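Home | News | What's On | Sport | Letters | Contact

Pellstead laundry takes on towels for Plodham pool

The laundry room at Pellstead Hall has begun washing and folding the towels used at Plodham swimming pool, after the pool's own machines were taken out during building work.

Hineson, the firm that runs the laundry, said the first loads came over in December and that 2,417 towels had been through the room by the end of the month. Most are blue microfibre, in hand and bath sizes, and they go back to the pool by van at 7 in the morning.

Towels come out of the dryers in a heap and are shaken out one at a time on a white surface before folding.
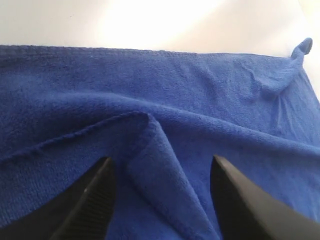

How the folding is done

Each towel is laid out with the hem at the top, smoothed from the middle and folded in half twice. Bath towels get a further fold so that they fit the shelves in the pool changing rooms. Bundles are made up in lots of 12 and tied with cotton tape.

Hineson said microfibre took less time to dry than the cotton towels the pool used before, but that it picked up lint if the two were washed together. Cotton is now kept to a separate wash in the afternoon. Fabric softener is not used on the blue towels, as it leaves them less able to soak up water.

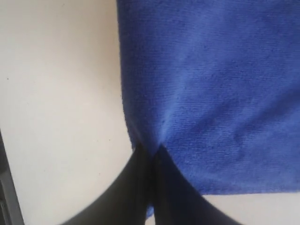

The pool is paying 70 pence a bundle for folding, on top of the charge for washing. Towels with pulled threads or split hems are set aside and cut down for cleaning cloths, and about 162 had gone that way by the last count. Handling is part of what staff look at when they sort. Blue cloth of this kind creases into a V when it is pinched at one point, and the folders are asked to smooth such creases out before a towel goes on the pile.

The arrangement will last until the new plant room at Plodham is finished. Pool users who bring their own towels are not affected. Lost towels handed in at the pool are kept at the front desk for a month.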